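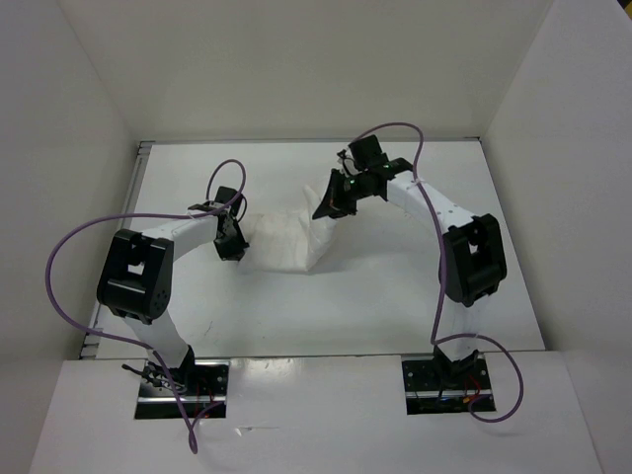 Cutout and Metadata Technician (Landforms and Vegetation)

Groltano, Dredton office
Posted May 20, 2019
Full time, permanent
Reports to: Rhiannon Lougher, Library Manager

Groltano publishes a library of cutout images with transparent backgrounds for use in print layout, teaching materials and presentation software. Files are supplied as PNG with an alpha channel, in several sizes, with a plain-language title and a short descriptive text for each subject page. The technician will work on the landforms and vegetation sections, which cover mountains, rock, sand, grasses, hedges and single trees.

The position is a replacement. The work has been shared among the remaining editors and the queue for vegetation is now longer than the publishing schedule allows.

Duties

Prepare cutouts from source photographs supplied by contributors. Source files arrive as raw or high-quality JPEG and are checked for sharpness, noise and clipping before any masking begins. Files that fail are returned to the contributor with a code and a one-line note.

Build masks by hand and by channel. Automatic selection tools may be used for a first pass on solid subjects such as boulders. They are not accepted as final for foliage, grass edges or anything with fine gaps through which the original background is visible.

Remove color spill from semi-transparent edges. Trees photographed against blue sky are the most common case. The finished file must hold up on white, black and mid-gray test backgrounds, and on the red test background for foliage.

Export to the library's fixed sizes and confirm that the alpha channel has survived compression. Palette reduction is allowed only for flat illustrations.

Enter records in Trornau, the catalog system. Each record needs a title, subject terms from the controlled list, contributor ID, license class, and a note of any retouching beyond masking. New subject terms are requested from Tudur Voyle, who maintains the list.

Write the text for subject pages. A page on dunes, for instance, needs a definition, a few lines on how dunes form, and a note on the kinds of image available. The text must be correct and must not be copied from reference works. A house guide is provided.

Review files prepared by other technicians. Every cutout is checked by a second person before release. Review comments are entered in the record and not sent by email.

Required

At least 3 years of paid work in image retouching, prepress, photo editing or a closely related job.

Command of layer masks, channel operations, curves and color management in a professional raster editor. Applicants should be able to explain the difference between straight and premultiplied alpha and say which one PNG uses.

Clear written English. The page texts are read by school students as well as designers.

Normal color vision, or a documented method of working that gives the same results on spill removal.

The right to work in the United States.

Helpful but not required

Basic scripting for batch export and file renaming. Existing scripts are in Python and can be learned on the job.

Some knowledge of physical geography or botany. Contributors often mislabel conifers, and the error is easier to catch before the file is published.

Experience with licensing terms and model or property releases.

Working arrangements

The office is on the upper floor of the James building in Dredton. There is an elevator and a covered bicycle rack. Parking is on the street and is not reimbursed.

Technicians work 4 days a week in the office and one day at home once training is complete. Training is given by Yaa Agbeko and lasts up to 3 months, depending on previous experience. During that period all work is done on site.

Each desk has a calibrated display and a pen tablet. Displays are recalibrated on a fixed schedule and should not be adjusted between calibrations. Applicants who use a particular tablet or left-handed layout should say so, and it will be set up before the start date.

Work is planned by subject batch. There is no individual piece rate. Time spent on a difficult mask is logged against the batch, and a batch that runs over is discussed at the weekly planning meeting.

Pay is on the technician scale, with the starting point set according to experience. The scale is sent to all applicants who are invited to the practical test. Paid leave and health coverage follow the standard company terms.

How to apply

Send the following to Odette Bodin, Personnel, by email or by mail to the Dredton office:

A resume.

A cover letter, one page, stating which of the required items you meet and where you gained the experience.

Samples: 2 finished cutouts, each with its untouched source file. One must be a plant or tree. Samples should be your own work and should be delivered with masks intact in a layered file. Flattened samples cannot be assessed.

Please name files with your surname first and do not send links that require an account to open. Samples are used for assessment only and are deleted when the position has been filled.

Applicants who pass the sample review will be asked to complete a practical test at the office. The test consists of one masking job, one short page text and a set of catalog records with errors to be found. It is followed by an interview with Rhiannon Lougher and Ffion Gwynne, who edits the landforms section. Travel costs for the test are repaid on presentation of receipts.

Applications are read as they arrive and the posting will be taken down when the position is filled. Questions about the technical requirements should be sent to Tudur Voyle. Questions about pay, leave or access to the building go to Odette Bodin.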